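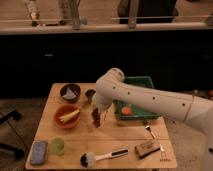 The light wooden table, bowls to the left and tray to the right.

Sent to: Wirnside Home Bakers list
Date: 25 October 2020
Subject: Re: rye starter gone sour on me

Hello all, and a warm welcome to the new folks who joined over the summer!

Someone wrote on Friday:

> My rye starter smells like nail polish remover and the bread comes
> out flat. I feed it every 2 days and keep it on top of the fridge.
> Should I throw it out and begin again?

Oh, please don't throw it out! Mine did exactly the same thing last January, and I moped over it for a week before I did anything sensible. That sharp smell is nearly always hunger. The top of a fridge is a good deal warmer than people think, and rye eats fast when it's warm. Move the jar somewhere cooler, keep back one spoonful, and feed it morning and evening until it smells like apples again.

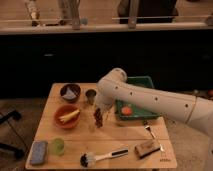
Flour makes a difference too, and I've gone back to the coarse Petrauskas rye after a long flirtation with Evetti (lovely for pasta, a bit too fine for this). My usual loaf takes 400 grams of it and proofs in the cool pantry overnight. On baking day I like to lay things out the way you see on that table, bowls on the left and the tray over on the right, so that everything moves one way and I'm not reaching across myself with sticky hands. Bake it good and dark, and then leave it alone until the next day, however nice the kitchen smells.

I'm happy to mail dried starter to anyone who wants a backup. I have 10 little envelopes left, so write to me off list with your address. And does anybody still have the old Lirkorach caraway loaf recipe? My copy has a big butter stain right over the oven temperature.

Happy baking,
your Sunday rye person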